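About Faltwood

Small kitchen, big table, 40 seats. We opened in an old grain store on the Gronthorpe road and never got round to leaving. Bjarke Ravn cooks, Védís Bundgaard runs the floor and bakes the rye. Menu changes when the deliveries do. Trout, lamb, beets, whatever Drallar farm drops off by 7 in the morning.

No white tablecloths. Kids welcome, dogs on the porch.

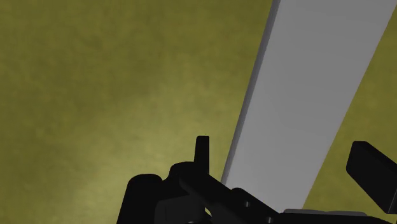 Lunch from noon, dinner from six. Closed most of December, we need the sleep. Private parties up to 80 if you take the yard as well, ask Védis for the set menus. Vegetarian no problem, vegan with a days notice please.

Cheese comes from Kobzar, two valleys over. Beer too, when they have it. Wine list is short and mostly red.

Booking is by phone or just walk in. Larger tables, call ahead. Parking round back, mind teh step.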